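July 15, 2019. Notebook, grocery packing task, cell 2 (Efua Mahama)

Today we continue to record demonstrations for the packing task: fruit from the baskets into the canvas bag, by teleoperation, both arms. The goal for the Prakport set is 1,000 episodes. Before this morning we had 35 which I accept as clean.

I changed the start rule. The operator must bring both grippers to the home pose before recording begins, or the first second of every episode teaches the model a different thing. Tsung-han agrees. He also wants the baskets in a new position after each reset, but I prefer to wait with this until the simple case is stable.

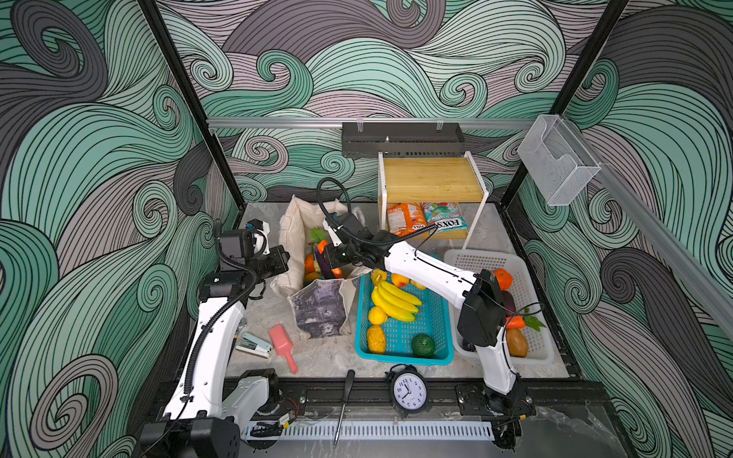 Episodes go up to 3 minutes. If the operator drops a fruit and picks it up again, we keep the episode and write "recovery" in the label. If the bag falls over, we stop and throw the episode away.

The opening of the bag is the difficult part. The cloth is soft and the rim folds in, so from the wrist camera it is not always clear where the inside starts. I asked the operators to go in from high and to open the finger slowly.

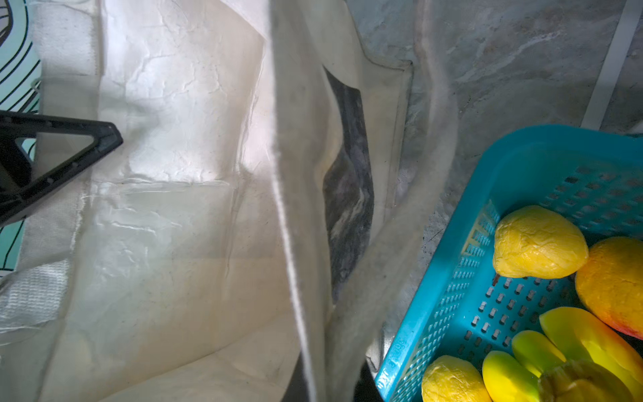 Zuzanna Głowacki wrote under my draft of these rules that slow opening is good for us but bad for the model, it will learn to wait above the bag. She proposes to cut the pauses after recording. I will try on ten episodes and compare.

To do: ask Nii for more disk space, check time sync of the left wrist camera.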